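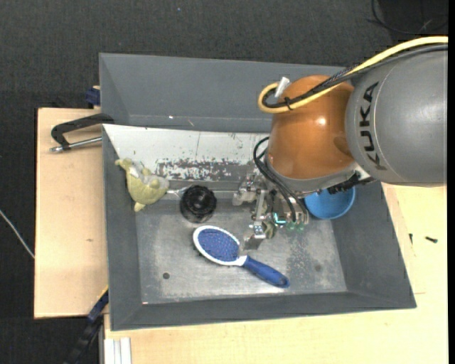 Kai Wunderlich asked on the staff page whether a written rulebook for the robot cells was worth the bother, given that everyone who works in them has already done the safety course. The course covers the law and the stop buttons. It says very little about how to set up a bin, where to run a cable or when to stop and write something down, and those were the points on which our cells differed most.

The Masero handling rules were first put together in September and have been revised since, most recently on 23rd April. They run to 11 pages. This gallery goes with the section on bin work, where an arm reaches into a tray of mixed household objects. The notes below give the rules that apply.

Bin picking with a KUKA arm, mixed objects
A clamp holds the edge of the bin to the table. Rule 2 says that a bin must be fixed before the arm is switched out of manual mode, and checked by hand at each change of shift – a bin that moves a little will put every later pick off by the same amount.

Cables
The yellow and black cables run along the top of the arm, with the black one looping round the orange joint housing. Loops must leave enough slack for the full turn of the joint and no more. Birutė Rozīte keeps the list of agreed cable lengths.

Objects
The tray has a plush toy, a hairbrush and a light blue bowl in it, among other things. Soft and hard items should be mixed in every set. Objects are put in by hand with the arm stopped, and they are not arranged to suit the gripper.

Table top
Loose screws, strips and tools are to be cleared before a run is logged. The same goes for anything left on the floor inside the marked area.

Logging
Failed picks are recorded in the same way as good ones. A full set is 1,000 attempts, and a set stopped early is kept and marked as short.

Comments on the rules go to Imke Kramer or Jana Ruppert at the Hutano site. Printed copies are kept in room 118.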